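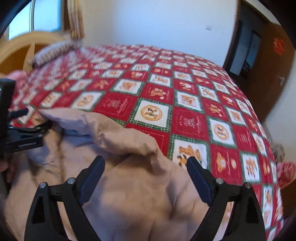 How to fold a padded, quilted item on a bed

Padded items hold air in every panel. Folding before the air is out gives a thick, uneven bundle that opens again on the shelf. The method below needs a made bed, two people if possible, and a flat storage bag. The bag used for these notes was a Pemell, 16 cm deep.

Step 1. Clear the bed and pull the bottom cover tight to the corners. A patterned cover with a regular grid is useful, as the lines serve as a guide for the folds.

Step 2. Lay the item down and take hold of the nearest edge. Pull out any ridges, working from the middle to the sides. Leave deep creases for the second pass.

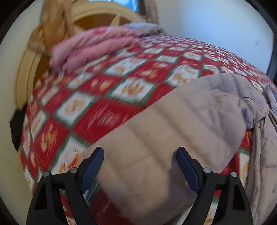
Spreading and lining up

Stitched channels show which way the padding will bend. Fold along a seam where there is one - a fold across a full panel springs back. On beige or grey fabric the seams are easier to find with a lamp set low to one side.

Step 3. Press each panel with a flat forearm, starting at the closed end. Wait 2 minutes and press again.

Step 4. Fold in both sides to meet at the centre, then fold the length into 3. 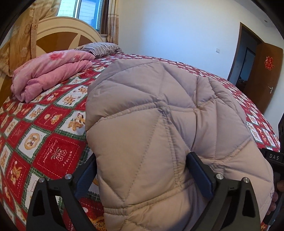 Quilted panels spread out on the bed, with creases running from the gathered seam junction.

Gathered junctions are the thickest points. Keep them on the outside of the fold and do not stack one on another.

Step 5. Slide the bundle into the bag, folded edge first, and close the zip halfway. Press once more, then close fully.

Notes by Bořivoj Tichý, April 18, 2020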